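Two-arm cell drops to protective stop in the same spot, driving me nuts
Forum > Troubleshooting > Faults and stops

gridlock_zu
Posted 9:14 am
Hi all, long time reader, first real post. We have a two-arm table doing small-part pick and place (parts out of a tray, onto squares on the table, then back in the tray). One arm keeps going into protective stop on the way down with a part in its fingers. It'll do 200 cycles like a champ and then boom, stopped, with the other arm just hanging there waiting. The log gives me the same code every time, 622 in our Prultholm controller, "position deviation." Very helpful, thanks Prultholm.
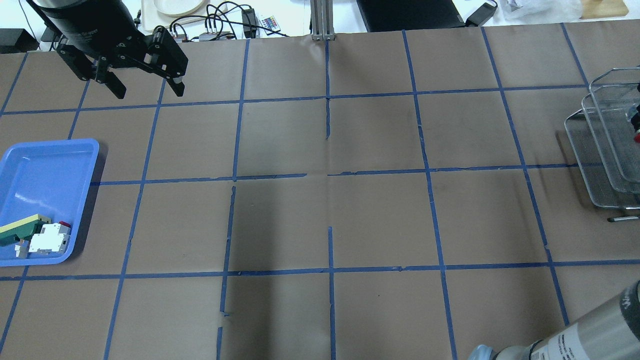
Things I already tried: re-taught the home position, swapped the wrist cable, dropped the speed, and updated the firmware (which made the menus uglier and changed nothing else). Payload is set for the gripper plus the part. The second arm runs the same moves mirrored and has never once thrown this. I'm losing my mind a little!

Zuweira

pinthorpe_pete
Posted 9:40 am
622 on a Prultholm is nearly always payload or center of gravity. Did you put in the CoG or only the weight? I ran two of these at Pinthorpe and every time somebody bolted something extra to the gripper, that code came back.

gridlock_zu
Posted 9:52 am
Weight and CoG both, typed in from the sheet. I'll double check but I'm pretty sure.

IkerZ
Posted 10:31 am
I'm going to disagree with Pete. A bad payload would bother you all over the table, and she says it's one spot. My money is on the arm touching down. If your Z for the table is off by even a little, the fingertips kiss the surface on a bad cycle and the arm calls it a deviation. Where are your cables, by the way? A loop that pulls tight at full reach will do it too.

Iker Zabala

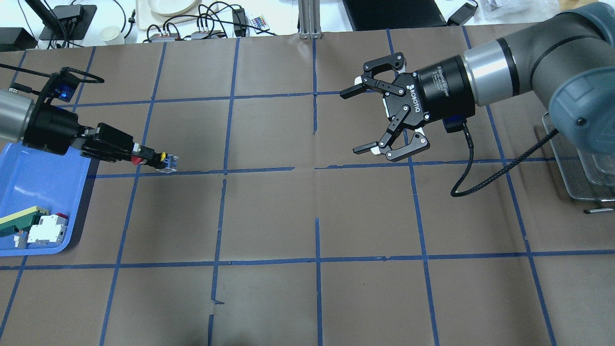

Re: Two-arm cell drops to protective stop in the same spot
Page 2 of 2

gridlock_zu
Posted 1:05 pm
OK so I watched a bunch of cycles over lunch with my hand on the e-stop. The cable loop has slack the whole way, so I don't think it's that. But Iker, the touching down thing... I jogged it to the bad spot by hand and the clearance there is way less than what I taught. Would paper do that? The table is covered in brown paper and we never thought of it as having a height.

bitetti_fan
Posted 1:22 pm
Paper, no. Paper that has bubbled up, sure. We had a Bitetti cell with a rubber mat that crept a tiny bit every shift and it took us until July to catch it. 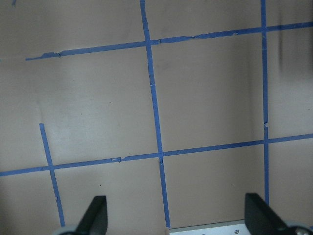 IkerZ
Posted 1:47 pm
I'd go after the surface before you touch another setting. Get the gripper pointed straight down over the bad square and look at it through the wrist camera. Your tape has torn joints in it, and on the lower cross line there's a little flap sticking up just left of the middle. The left end of the upper line looks a bit lifted too. Tape is thin, but a folded bit of tape under a fingertip is a lot less thin. Pull those pieces, lay them again in one run, and measure Z at every crossing.

pinthorpe_pete
Posted 2:03 pm
Come on. A flap of painter's tape is not stopping an arm that size. It'd squash it and keep going. Check the CoG.

IkerZ
Posted 2:10 pm
Depends where the force limit is set! If it's on the low preset it'll stop for a lot less than you'd think. Zuweira, what's yours?

gridlock_zu
Posted 2:26 pm
Low preset, yes. Our safety person wants it there and I'm not changing it.

tejada_nights
Posted 2:38 pm
Good, leave it. I've seen people crank that limit up to make a nuisance stop go away and it scares me. Somebody at Tejada did it and the next crash bent a finger.

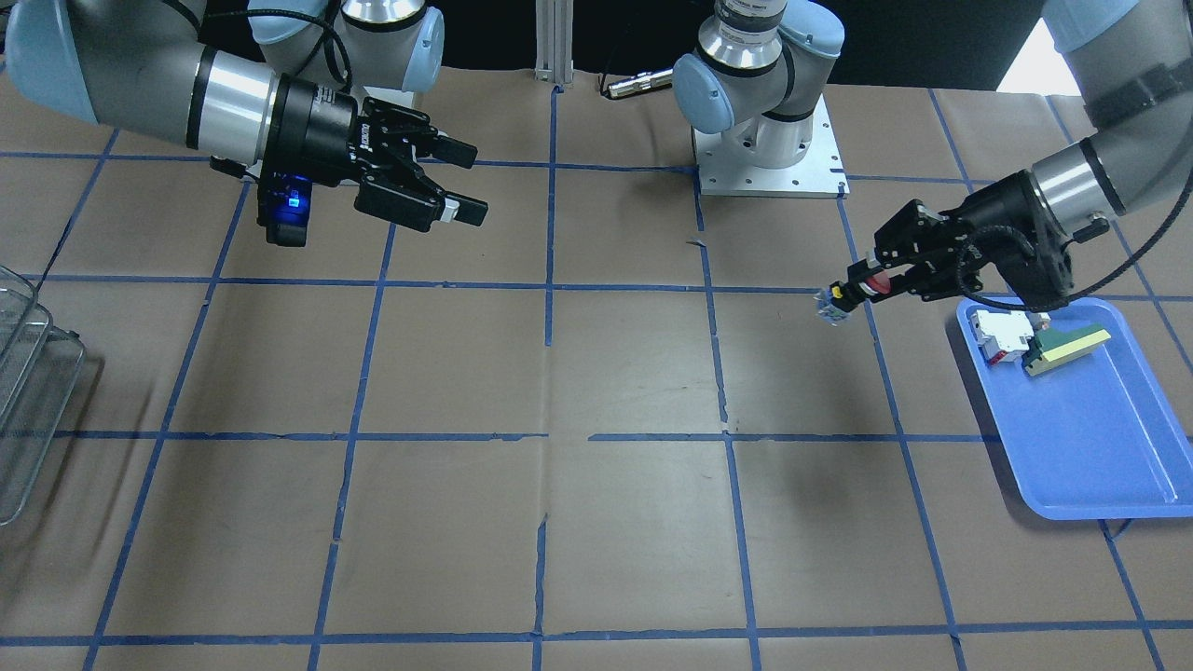

gridlock_zu
Posted 4:50 pm
Update! I raised the place height 5 mm for that square only and left everything else alone. It's past 600 cycles now with no 622. I know that's a band-aid (the part drops a hair and sometimes lands crooked), so tomorrow I'm redoing the tape and measuring the crossings like Iker said. Pete, I looked at the CoG again too, and it IS off on that arm. Somebody typed the offset with the wrong sign. So now I have two suspects.

pinthorpe_pete
Posted 4:58 pm
HA. Fix the sign, put the height back and run it before you touch the tape. Otherwise you'll never know which one it was.

IkerZ
Posted 5:15 pm
Fair, I'd do it in that order too. Still betting on the tape though. Post the numbers when you have them.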